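## 4. Filling the dispenser for the first time

This section covers the Trendik countertop water dispenser as supplied to the Sernham office kitchens. It replaces the leaflet in the box, which promises a first fill "in moments." Allow 40 minutes, most of which is waiting.

### 4.1 Before you fill

1. Stand the dispenser on a flat surface with its back clear of the wall. The leaflet says any surface will do. We tried a folding table and the low-level sensor gave a false reading all afternoon.
2. Check that the drip tray is pushed fully home. It clicks twice. The first click means nothing.
3. Leave the unit unplugged.
4. Take the filter cartridge out of its sleeve and soak it in cold tap water until the bubbles stop.

> **Caution:** Do not plug the unit in with an empty tank. The Flaltgate heating module has a dry-run cutout, and the maker has a good deal of faith in it. We have replaced one module already and have less.

### 4.2 Which water to use

The maker recommends bottled water for the first fill, and "for best taste" ever after. The second part reads like advertising. Ivan Antoniuk ran two units side by side through August, one on bottled water and one on filtered tap water, and the people drinking from them could not tell which was which. It was a small test and we would not hang much on it, but we have seen no better one from the maker.

For the first fill we do use bottled. The new filter sheds a little carbon dust, and it is easier to spot in water you know started out clear. Plain still water only. Do not use sparkling, flavored, or mineral-enriched water, whatever the label claims it does for you.

1. Open the multipack and take out the bottles as you need them. Leave the rest in the wrapping so they don't roll.
2. Wipe the neck of each bottle before pouring.
3. Lift the tank lid and pour slowly down the side wall.
4. Stop at the lower of the two fill lines. The upper line is marked MAX, but a tank filled to it will slop over when the lid goes on.
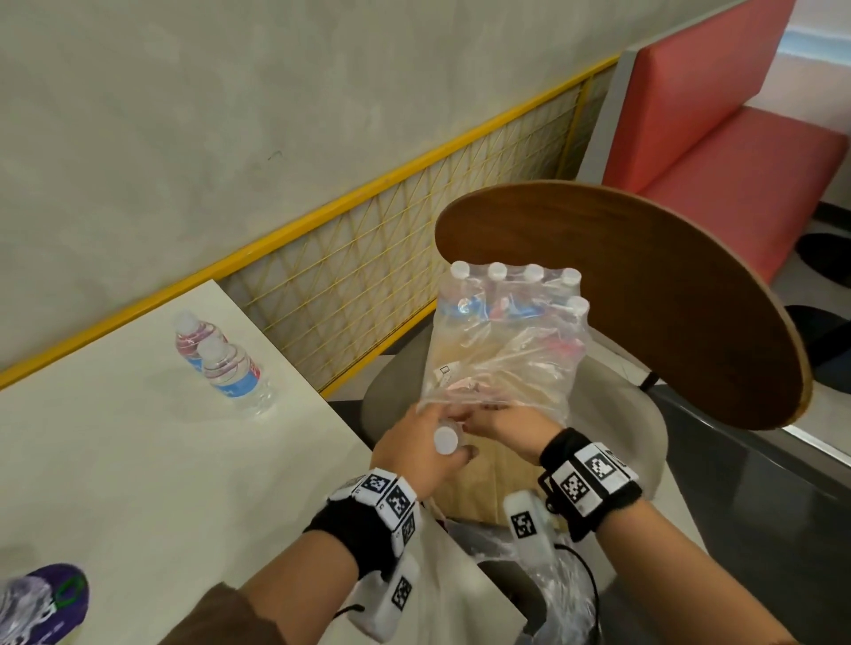 *Fig. 4. Taking a bottle from the multipack.*

If you would sooner use tap water from the start, go ahead, but throw out one extra tankful at step 3 of the flush below.

### 4.3 Flushing the filter

1. Fit the soaked cartridge and turn it to the right until the arrow meets the dot.
2. Close the lid, plug in, and press COLD. Hold a jug under the spout. The dispenser gives up to 700 ml at a time, so use a big one.
3. Empty the jug and repeat until the tank is low. Refill and run it through again. Gray specks in the first jug are normal. Specks in the last jug mean the cartridge is badly seated or was faulty out of the box.
4. Press HOT only after the cold side runs clear.

**Note:** The display will show FILTER OK from the moment you plug in. It shows this with no filter fitted, too. As far as we can tell it is a timer and knows nothing about the filter. Write the fitting date on a piece of tape and stick it to the back.

### 4.4 If nothing comes out

- **The pump hums but there is no flow.** Air in the line. Switch off, wait 2 minutes, and press COLD again. The leaflet suggests tilting the unit. Don't tilt a full unit.
- **No hum at all.** Check the lid. The switch under it is fussy and wants firm pressure at the back left corner.
- **Water tastes of plastic.** Flush one more tankful. If the taste is still there, stop using the unit and tell Heidrun Ruchti in facilities. The Ostapchuk help line will tell you it goes away by itself. Ours didn't until the tank was swapped.

### 4.5 Descaling

The DESCALE light comes on by the calendar, the same as the filter message. Look inside the tank before you buy anything. If the walls and the metal plate are clean, hold DESCALE until the light goes out and carry on. For actual scale, see section 7, and ignore the branded sachets; plain citric acid is listed there with the amounts.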